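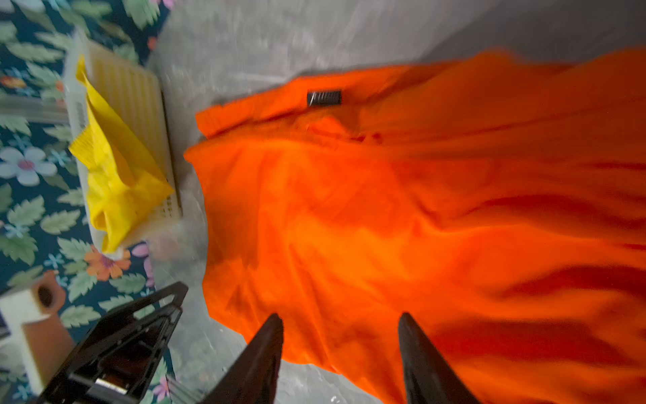

What does the Feller kit need before it can start folding clothes?
A flat table, a clear reach on both sides and a set of recorded folds to learn from. The kit comes with 2 sample folds, and most groups record their own after that.

Citwood short course, handout 4: The Feller folding kit
Notes by Wenceslao Cisternas, June 15, 2018

I've been looking forward to this session all term! Cloth is a wonderful thing to teach with. A mug stays the same shape when you pick it up, but a shirt has a new shape every time you touch it, and the arm has to find an edge to hold before anything else can happen.

What you get for the hire price: the arm, the two-finger gripper, a wrist camera, the Norov software and 16 hours of help by phone. The Montes stand is extra (we have one, so don't order it).

Things I like
The fingers are narrow at the tip, so they can get under a hem. The software shows you the wrist view as you work, and you can stop a run halfway and carry on from there. Lovely for beginners.

Things I'd change
The setup guide is thin. Bold, plain colours are much easier than busy prints when you are marking edges by hand, and the guide should say so on page one. Saving also gets slow once you pass 100 runs in one folder.

For July
Each pair records 400 grasps on at least two kinds of garment. Keep the failed ones and write down where the fingers closed. Bring a jumper if you have one, as thick knits are great fun.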